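News > Robotics > Media releases

Triltbridge opens its teaching sessions to visitors

Triltbridge has recorded 3,222 hand-guided demonstrations at its Vallier workshop, and from January the public can come in and add to them! Visitors will steer a two-fingered gripper by remote control, picking up light, delicate things such as artificial butterflies.
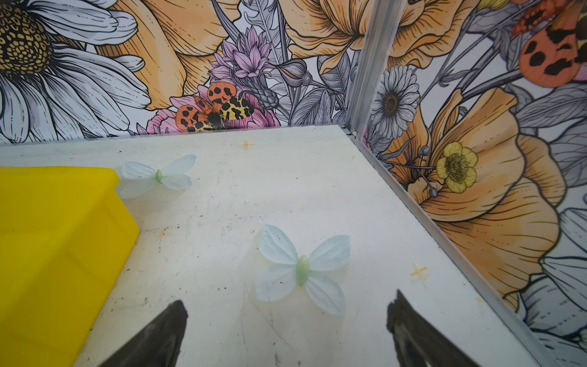

Every session lasts 49 minutes, with time to try the Flekomier hand controller before recording starts. Beginners are very welcome, and we love seeing how differently people approach the same grasp.

Bookings open Thursday for groups of up to 12.

We use cookies to remember your preferences. Accept | Settings

© Triltbridge | Contact | Back to top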